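Student team puts laundry folding to the test

June 12, 2024

Students on the Bristudero robotics course have been working on a pair of robot arms that fold clothes, as part of a project that runs until July.

The group meets at the Flestent workshop and is led by course tutor Doaa Morsy. The team has named the project Grata. 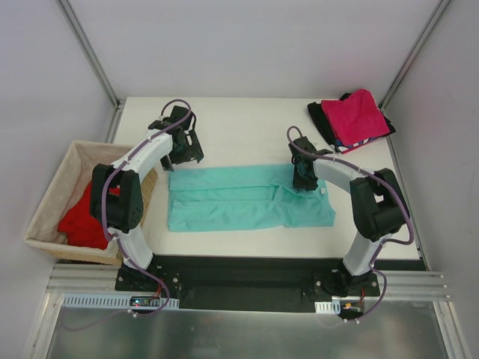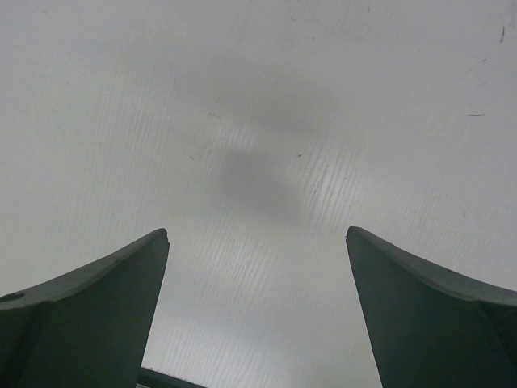
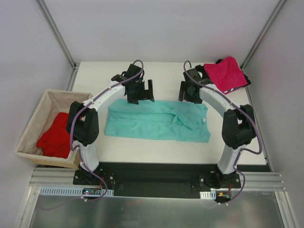 The two-arm station with a teal garment on the table (first and last pictures), and a close view between the fingers of one gripper (middle).

Students chose folding as this year's task after last year's class worked on sorting blocks. Clothes are harder to handle, Morsy said, as the cloth changes shape each time it is picked up.

"A block stays a block," she said. "With a shirt you let go of one corner and the whole thing has moved. They spent the first fortnight finding that out."

The students take turns to guide the arms by hand controls and record each attempt. They have logged more than 600 so far and plan to use the recordings to train the arms to do the job without help. Each session lasts 40 minutes — long enough, according to the class timetable, for two pairs of students to have a go.

The clothes came from students and staff, who were asked to bring in things they no longer wore. Plain tops have gone best. Sleeves and anything with a hood are still causing trouble, and the team has put trousers off until the final weeks.

Some of the work is away from the table. One group writes the software that stores the recordings, and another checks the cables and screws before each session.

The course has 20 students, most of them in their second year. It will end with an open afternoon in July in the Mughal hall, where visitors can watch the arms at work and try the controls themselves. Entry is free and there is no need to book.

Applications for next year's course open in the same week.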